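Kisuvine simulation practice rules: progress to 2024-12-20
Prepared by Setsuko Oshima for the Ititz program office

The draft now has 11 rules, and seven are in use. Every tabletop layout must be saved with its object list and the arm's start pose before a run counts. Runs that begin with the gripper below the table surface are thrown out and logged.

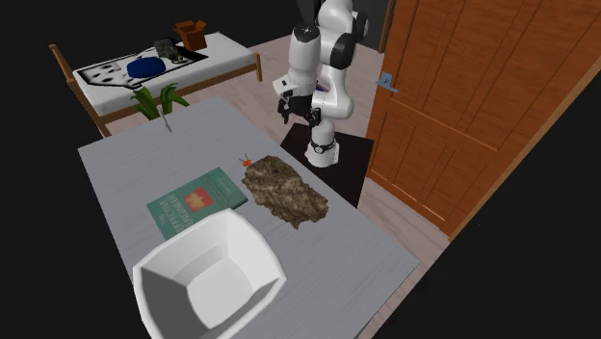
Ningsih Rondonuwu checked 80 saved runs against the naming rule. Two failed -- both had been renamed by hand. She has corrected them and locked the folder.

The rule on reporting failed grasps is still open. We need your decision on whether partial lifts count as failures. The remaining rules go to review in January.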